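7. When the gripper stops mid-grasp (fault 72)

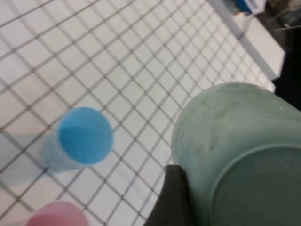
Why does the arm freeze with a cup still in its fingers?
The controller has seen the grip force and the finger position disagree, so it holds everything where it is and waits for you. It won't let go by itself.

I get asked about this one more than any other fault on the Urnach arm, and I had it myself all through November, so this is the order I do things in now (Henrike Albers wrote the first version, I've just added the bits I learnt the hard way!).

1. Press the red stop button. Yes, even though the arm looks still. Fault 72 holds the motors on, and they can start again the moment the fault clears.

CAUTION: Keep your hands out of the fingers until the lamp on the base goes out. I once reached in for a cup too early and got a nasty pinch.

2. Put one hand under whatever the gripper is holding. Plastic cups only bounce, but mugs don't.

3. Turn the release knob anticlockwise, slowly, until the fingers open. If it's stiff, stop and ring Ruoxi Ye on extension 200. Please don't use pliers on it, I've already broken one that way.

4. Wipe both fingertips with a dry cloth and look for splits in the rubber.

5. Let the stop button out, open the Inen panel and choose Clear, then Home. Stand back while it homes.

6. Run one slow grasp with an empty cup before you go back to normal speed.

Note: if the log shows 2758 next to the 72, the force sensor has lost its zero. Do steps 1 to 4, then choose Zero Sensor with nothing in the fingers, and carry on from step 5.

Note: grip force goes up to 99 on the slider. Mine lives well below that for thin plastic, as squashing the wall is a very good way of getting fault 72 all over again.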